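Minutes — bin picking good practice meeting, Trellwood cell, 12 Mar 2026

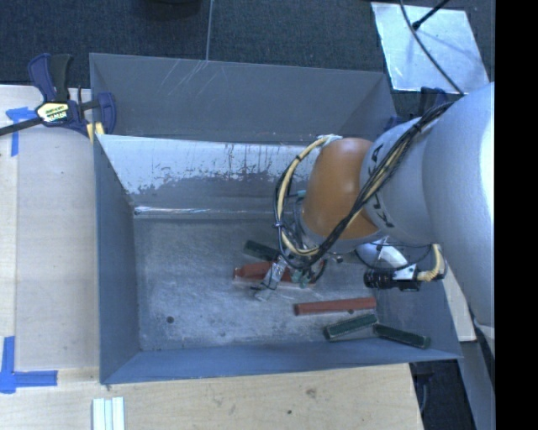

Trellwood cell: the KUKA arm over the block bin.

Present: Marin Popescu, Rok Stoyanova, and me on notes (so blame me for the spelling).

Cables first. Rok wants one written rule for the bundle on the arm: ties checked before every session, and any loop near the wrist moved by hand through its full range before we go to speed. I said we mostly do this already. Marin said "mostly" is why it's on the agenda! Agreed, and it goes in the Cleltthorpe checklist.

Clamps. We went back and forth on this one for ages. Marin would like the bin bolted down, I like being able to swap it. For now clamps stay, and whoever starts the cell checks them by hand and signs. A full recheck after 192 picks, or sooner if the bin gets bumped.

Reaching in. No hands in the bin unless the arm is stopped and the pendant is with the person reaching. No exceptions for "just one block" — yes, I know, I've done it too.

Logging. Skinner keeps the last 3,000 grasp records and then overwrites. Rok will export them before that happens and note every manual stop with a reason.

Jultarness draft: 9 comments still open, 2 of them mine. Put off until May.

Actions: Rok, checklist wording and export. Marin, price for a bolted mount. Me, sign-off sheet by the cell door.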